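Foreign Affairs & Defence > Borders and Ceasefires
Thread: Will the Ulik crossing deal hold past September?

saltmarsh_ed
I've been reading the text of the Ulik agreement over my tea and I can't make up my mind, so I thought I'd throw it open. As I read it, both sides pull their armour back from the bridge, the Fuvavari side gets its grain lorries through to Moschos again, and the observers get a hut at each end. Lovely. But there are 19 articles and the one about who actually searches the lorries is two lines long. Two lines! The last truce fell over on exactly that point. Am I being gloomy?

kettle_on
You're always gloomy, Ed, but yes, I think you are this time. Both governments are skint. The port at Moschos wants the transit fees and the farmers upriver want their money before winter. I've never seen two sides with a better reason to leave each other alone.

Ostrobogulous
I don't buy the "they need the money so they'll behave" argument. People said it before the last one too, and then someone shelled the customs yard and it was all off again inside a fortnight. Generals don't get paid in transit fees. Some of them did very nicely out of the smuggling while the bridge was shut, and this deal takes it away from them.

kettle_on
Fair point about the smuggling. I still think you're mixing up the militias with the regular army though. The militias aren't party to any of this.

Ostrobogulous
Well, quite. That's the problem with it!

pennywhistle
Can I ask a daft question? What is Bikorden's part in all this? I keep seeing the name and I can't work out whether they're the referees or the hired help.

saltmarsh_ed
Not daft at all. They're the private firm that got the contract for the scanning sheds. The observers watch, Bikorden runs the kit, and the two customs services are meant to sit side by side and agree on what comes up on the screen. If they can't agree, the lorry waits 15 hours and then goes back where it came from. You can imagine what a driver with a load of soft fruit thinks of that.

greyheron
I'm going to be the awkward one and say the firm is the bit that worries me most. I spent six years in a customs job (not there, nowhere near as exciting) and the moment you bring in a contractor, both sides have somebody to blame who isn't in the room. Every hold-up becomes the contractor's fault, so the politicians never have to sort out the real quarrel.

kettle_on
Isn't that a good thing, though? I'd much sooner they shouted at a company than at each other.

greyheron
For a month or two, maybe. After that the company gets fed up and goes home, and then you've got an empty shed and two lots of armed men looking at it.

lowland_tom
Disagree with nearly everyone here, sorry. The deal was never about the lorries. It's about the 931 prisoners, and everything else is padding so both sides can call it a trade agreement and not lose face at home. Once the prisoners are swapped I think it dies quietly and we all go back to where we were last spring. Read the order of the articles again. Prisoners come first, and they're the only part with proper dates on it.

saltmarsh_ed
Hm. I'd read the dates as a sign they meant that part and were still haggling over the rest. You may be right, and I don't much like it.

pennywhistle
Tom, if that's so, why bother with the observers' huts at all? Seems a lot of trouble to go to for padding.

lowland_tom
Because the lenders wanted to see huts. I'm only half joking. There's loan money riding on it for both of them and you can't photograph a clause.

Ostrobogulous
And there we have it, I agree with Tom for once. Somebody mark the calendar. I'd add that the old ferry road isn't mentioned anywhere, and that's how the militias move about. You could have the tidiest bridge in the world and it wouldn't matter a bit.

greyheron
The ferry road is in the annex, or at least there's a line saying it will be "addressed separately". I went and looked because I was sure you'd bring it up. It doesn't say who by or when, mind you, so have your grumble.

I'll stick my neck out and say it limps on until the new year, with a lot of bad temper in the lorry queue.

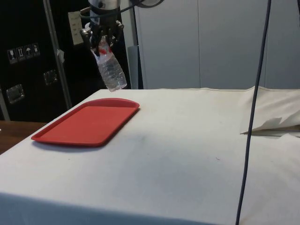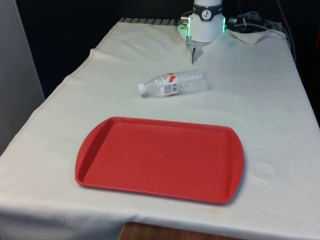
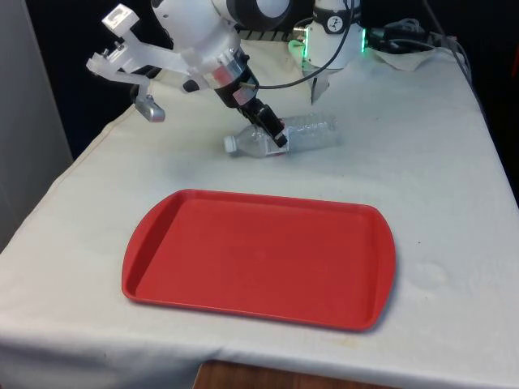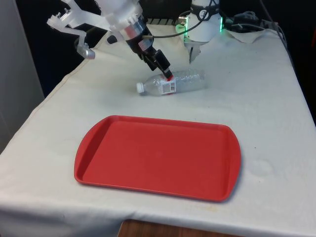

kettle_on
New year? I'll go longer than that. The grain has to move whatever anyone feels about it, and the road round the mountains is hopeless once the snow comes. I say it's still going next summer.

Ostrobogulous
Put me down for the end of September, then. And can someone post the annex? My copy stops at the signatures.

greyheron
I'll dig it out after supper.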